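How we're building a robot that practices in a pretend room

A page for kids from the Letivwood shared workshop
Jul 6, 2018

OK so. Lots of you stop by the bench and ask what the robot does. Quick version first, because the glue is drying and there's only so much time.

Her name is Urarura. Two arms. A gripper on the end of each arm, which is the robot word for a hand, sort of. The job we want her to do one day is tidying up a table. Pick up a thing, put it where it goes, next thing. You can do this. You could do it at age three, even if you didn't want to.

For a robot it's really hard. So most of this page is about why, and about how we get her to practice without breaking stuff.

Two robots, kind of

There's the Urarura on the bench, made of real parts. One arm works, the other one is in a box waiting for a motor. Then there's the Urarura inside the computer. Same arms, same grippers, same shape, all drawn with math. Both of her computer arms work fine. Lucky her.

The computer part is called a simulation. Long word. It means a pretend world that follows rules a lot like the real ones. Drop a block in the pretend world and it falls. Push a box and it slides. Push it too hard and it goes over. Our simulation runs in a program called Jovness, and we built a whole room in there with a big table to work at.

Why bother? Well. A robot that is learning messes up all the time. She reaches for a cup and smacks it. She closes her gripper too early and grabs air. If that's a real cup you're sweeping the floor again. In Jovness you press one key and everthing goes back to where it started. No sweeping.

How a gripper grabs

Try this. Put one hand behind your back. With the other hand you may use only your thumb and pointer finger, and keep both of them stiff. No bending! Now pick up a pencil. Fine. Now a sock. Harder. Now a marble off a smooth table.

That's life with a gripper. Two fingers that move apart and move together. They don't feel much and they don't curl around things like yours do. So where the fingers are before they close matters a lot. Too far left, miss. Too high, miss. Twisted the wrong way, and the thing squirts out like a bar of soap.

Before every grab there are a few jobs, in this order:

Look for the thing.
Move the arm so the gripper is near it.
Turn the wrist so the fingers line up.
Open wide.
Go in slow.
Close.
Lift a tiny bit and check.

That last one gets skipped by beginners a lot. (Us too, the first month. April was not a great month for our blocks.) If you lift a tiny bit and the thing stays on the table, you know right away. If you swing the whole arm across the room first, you've carried nothing to nowhere.

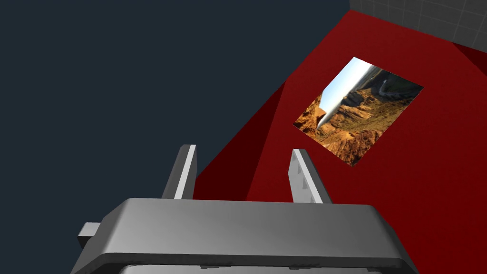
When you're a robot, seeing up close is its own problem. Hold your hand right in front of your nose. It looks giant, right? It blocks half the room. You know your hand isn't bigger than the door because your brain has had years of practice with that. A robot gets a flat bunch of colored dots and has to work out what's near and what's far.

And she has to know which dots are her. Sounds silly but it's a big one! Part of what she sees is her own fingers. If she thinks her own finger is a thing on the table she'll try to pick it up. Ours did that, in the pretend room. Round and round chasing her own hand like a puppy.

Tilted is tricky too. When her wrist turns, everything she sees from there can turn with it. A picture on a wall can end up sideways. A wall can look like a floor. You tip your head and your brain says, oh, my head is tipped. A robot has to do the sum every time – how far did I turn, so which way is up now?

Teaching her with tries

So how does she learn. Tries. Lots of tries.

One try goes like this. Somebody moves her arms for her, using controls, and the computer writes down every little move. Which way each joint bent, how wide the fingers were, what was in view. Then later the computer looks back through all of it and looks for patterns. When the thing was over there, the arm went this way. When it was close, the arm slowed down.

We have 588 tries saved so far. That's a lot of evenings. 23 of them are no good, mostly from when we bumped the controls reaching for chips. We keep those in a seperate folder. Bad tries are useful to look at, you just don't want the robot copying them.

Think about learning to ride a bike. If you only ever saw one person ride one bike down one street, you'd get funny ideas about bikes. Maybe you'd think they only go downhill! Same with her. If the blue thing is always in the same spot, she doesn't learn "reach for the blue thing". She learns "reach for that spot". Then you move it a little and she grabs at an empty place, totally sure of herself.

So between tries we change stuff around. Slide things. Spin things. Start her arms from someplace else.

What goes on a practice table

We wanted a table like one at home, with a mix. Round shapes, flat shapes, boxy shapes, something pointy and odd. Also walls and a few things hanging up, so she gets used to not everything being for grabbing. A TV on the wall is not for grabbing. A picture isn't either. She needs to see them and leave them alone.

Flat stuff is the worst. A book lying on a table, where do the fingers go? You'd slide it to the edge and pinch it there, or get a fingernail under it. She has no fingernails. Closed laptops are the same trouble, just bigger.

Round-ended things are medium hard. They like to roll. Get the fingers on the long sides and you're good. Get them on the ends and off it goes.

Boxes are nice. Flat sides, straight edges. Only thing is the size – if it's wider than the fingers can open, one hand won't do, and then it's a two arm job. Two arm jobs are a whole other page.

See-through things, ugh. Glass is hard for cameras because the camera sees what's behind it. Shiny things too. They show little bits of light that look like they belong to something else.

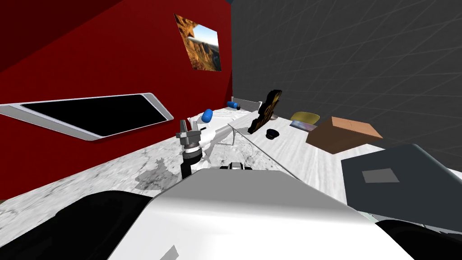 Then there's keeping out of her own way. An arm isn't only the hand. There's a wrist, a long part, another long part, a shoulder. You can get the hand exactly where you want it and knock something over with your elbow. Everybody who ever had a glass of milk near them at dinner knows this.

So the computer has to think about the whole arm, every piece, all the way along. It plans a path and checks it. Would the elbow hit the table? Would one arm hit the other one? If yes, toss that path and find a different one. It does this super fast. Sometimes the path it picks looks goofy, with the arm going way up and over like it's hugging a giant. Goofy is fine if nothing gets hit.

From pretend to real

Big question we get. If she's good in Jovness, is she good on the bench?

Nope. Not right off. A little bit good.

The pretend room is clean and it never changes unless we change it. The workshop has a window so the light moves all day. The real table has a wobble. The real motors get warm and then they act a tiny bit different. Real blocks have sticky spots from, OK, from us, we eat near them.

So when something works in the pretend room we try it for real at very slow speed, with a hand on the stop button. Big red button, you've seen it. Anybody in the room can hit it, any time, kids too. You will never be in trouble for hitting the stop button.

Here are our 3 bench rules, same ones that are taped to the wall:

Hands out when the green light is on.
Hair tied back, sleeves pushed up.
Ask before you unplug anything. Even the one that looks like a phone charger.

Some words you'll hear

Joint. A place where the arm bends. You've got them too, elbow, knee.

Link. The stiff part between two joints.

Gripper. The hand.

Simulation. The pretend world in the computer.

Reset. Put it all back to the start. Best key on the keyboard.

Collision. Two things bumping. Usually followed by somebody saying oops.

Be a robot yourself

A game for two people. Clear a bit of table and put a few safe things on it, a sponge, a spoon, a rolled up sock. One of you is the robot. Close your eyes. The other one is the program and can only say left, right, forward, back, up, down, open, close. And stop.

Try to get the sock in a bowl. Go slow. You'll find out that "left" is no good by itself, how far left? Your left or mine? So then you make up better words, like "left one thumb". That's pretty much what programing is. Swap and go again, and move the bowl this time.

What's next for Urarura

The missing motor is coming from Değirmenci, that's the parts shop, and when it's here the second arm goes on. You can help with the screws if you've done the screwdriver badge. After that we have to measure both arms all over again so the computer one and the bench one match. Boring job, lots of tape measure. Snacks though.

We also want to try her with a drawer. A drawer! Pull, look in, put the thing in, push. Four things in a row and they all have to work. Come by the bench and bring small stuff she could practice on – nothing you'd cry about if it gets squished. Glue's dry now, gotta go.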